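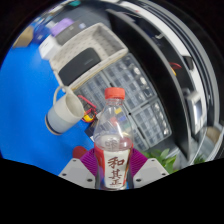

*Clear bottle, red-orange cap. Printed label.*

So I've been trying to drink more water this winter, which sounds like the most boring project on earth, and I have feelings about it now.

It started in December when I kept getting headaches at 3 in the afternoon. Every single day! I blamed my glasses, then the office heating, then my pillow. Then I wrote down what I'd been drinking and it was coffee, coffee, a Grellero lemon soda, and coffee. Oh.

I set myself a goal of roughly 2000 ml a day. The first week was awful. I'd forget until dinner, chug most of it in one go, and then be up half the night (you can guess why). I tried the Moser app, which buzzes your phone every hour and shows you a sad little cactus if you ignore it. I killed the cactus a lot. Deleted.

What works for me is boring stuff. A glass before the first coffee. A bottle on my desk where I can see it, and another one in the car. I bought one of those giant Stultano jugs with the times printed down the side, and it leaked all over my bag on the first train ride, so that's a plant watering can now and the ferns are thrilled.

I also like things in my water, which I know some people find gross. Cucumber is good. Frozen raspberries are better. Mint is fine for an hour and then it tastes like a lawn.

The headaches are mostly gone, though I also moved my desk away from the radiator, so who knows. Next up is cutting down to two coffees. I've already found a decaf from Ivitz that isn't terrible, and I'll let you know how it goes once I've finished the bag!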